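Filed under: Project Notes > Meeting Minutes

We use cookies to remember your reading preferences. Accept | Manage

Skendel bimanual group - minutes, Monday, 2:00 p.m.
Chair: Athina Athanasiadis

1. Count so far
We have 1,334 usable demonstrations on the Skendel board, up from 1,070 at the last meeting! Target for September stays at 1,400. Athina thanked the Dasosano operators, who have gotten really smooth with the hands.

2. Task mix
Pegs are well covered. The round gear part still needs more variety, so operators will start it from different spots on the board and use both hands evenly. 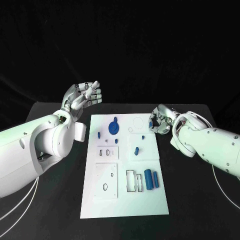 Agreed that fumbled grasps stay in if the operator recovers - the Buzatu policy picked up recovery moves from just a handful of those, and everyone was excited to see it. Full drops get tagged and kept separately.

3. Labels
Start and end points are still marked by hand. Wenuleo's script will be tried on one batch before Monday.

4. Actions
Athina: new start-position sheet.
Operators: gear runs first, then slots.

Closed 2:50 p.m.

Comments (3)

petra_k: Are the dropped-part runs going to be shared too? Would love those.

Athina A.: Yes, same folder, tagged "drop".

mlow: 264 new ones since last time, wow. Great work, all.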